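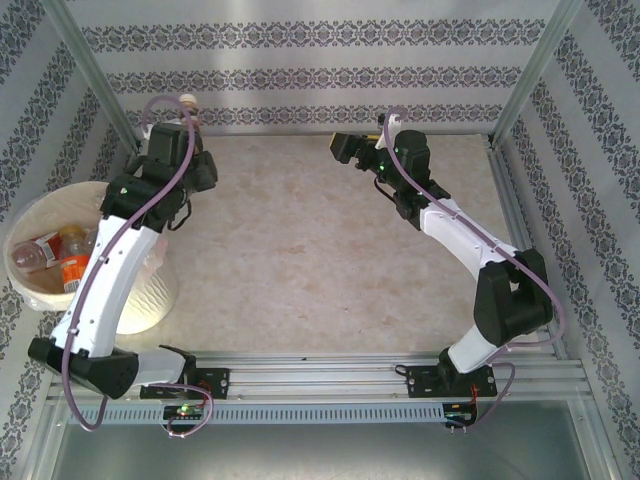
Progress report to the Birnberg Fund, August
From the project office, Nidside

Dear friends at Birnberg,

It hardly seems any time since we wrote to thank you for the first payment, and yet we have a good deal to tell you (do put the kettle on, as we do tend to go on a bit). The short version is that the Tidy Rooms project is going well, we are a little behind on one thing and a little ahead on another, and the money is going where we said it would.

You will remember that the hope was to fit out small corners that feel like part of somebody's home, so that the everyday business of clearing up and throwing away can be practised in them. The wallpaper caused more discussion than everything else put together! We settled in the end on pale grey with dark bands of damask-style pattern, and it goes on the back wall and both side walls. Several of our visitors have said it reminds them of a grandmother's hallway, and we take that kindly. The floor panel is beige with a faint marbled mottling, a gentle sort of background, and the round white bin has its place at the left.

Papering took 3 attempts. The first paste was too thin, the second time we hung a length upside down and had to take it off again, and the third time all was well. The Pawłowska workshop in Jurkildale cut the floor panels for us at a very fair price and delivered them themselves, which saved us the van hire we had put in the budget. We should like to move that saving across to spare wallpaper, if you are happy with that, as the pattern may not be stocked for ever.

As for the sessions, we have held 18 so far, mostly in the mornings when the building is quiet. They are simple things: what belongs in the bin, what should be kept, and where the kept things ought to go. The list of household items now stands at 49, and the smaller ones take the most patience. Bottle caps in particular have a way of wandering off, and we have learnt to look for them before we lock up.

We are still 2 items of furniture short of what we promised you, a low shelf and a side table. Both are on order and we expect to have them in place before our next report.

Please do come and see us at Nidside if you are passing. Mornings before eleven are best, and there is usually cake.

With warm thanks from all of us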